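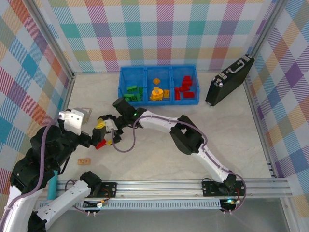 A word about socks, and a little thank you

Hello again, and a very warm welcome to the 51 of you who joined the list at the Cabrera craft fair. It was lovely to meet you all, even if I did lose my voice by lunchtime and had to point at the price list for the rest of the afternoon.

I promised in March that I would write when the new Istetti walking socks came in, and they have, all three colours of them – moss, slate and a sort of brick red that looks much nicer on the foot than it does on the card. They are the same wool mix as the old ones but with a deeper heel, which so many of you asked for that I finally rang the mill and begged. The mill said yes, provided we took 1000 pairs, and so the back bedroom is now full of socks and my sister has to sleep on the settee when she visits.

To help me get the bedroom back, there is free postage on any order of three pairs or more until the end of the month. You don't need a code or a coupon, just put them in your basket and the postage comes off by itself before you pay. If it doesn't, please ring me before you press the button and I'll sort it out by hand. You can mix the sizes and colours however you like. Several of you buy for the whole family and I wouldn't dream of making you all wear slate.

Now, sizes. The Istetti comes up a touch bigger than the Trumier, so if you are between two sizes and have always gone up, try going down this time. If they don't suit, send them back within the month with the paper band still on and I'll change them or refund you, whichever you prefer. Do please put your name in the parcel! I have a very nice pair of size sixes here from somebody in Ludlow and no idea where to send the money.

The Ranameck thermal vests are nearly gone, and I'm told the maker is stopping them for good, so what we have is what there is. We're down to the last 100, mostly medium and large, with a few small in cream. I know it seems silly to be thinking of vests in this weather, but I had some sad telephone calls last winter and I should hate to go through that again.

One last thing. With your help we sent over 2790 pairs of socks out of this house last year, and a good many of you wrote afterwards to say how you were getting on with them. I keep every letter, and I do answer them, though it can take me a week or two when the orders are heavy.

With love and warm feet,
Rosalba Carbone
14/06/2007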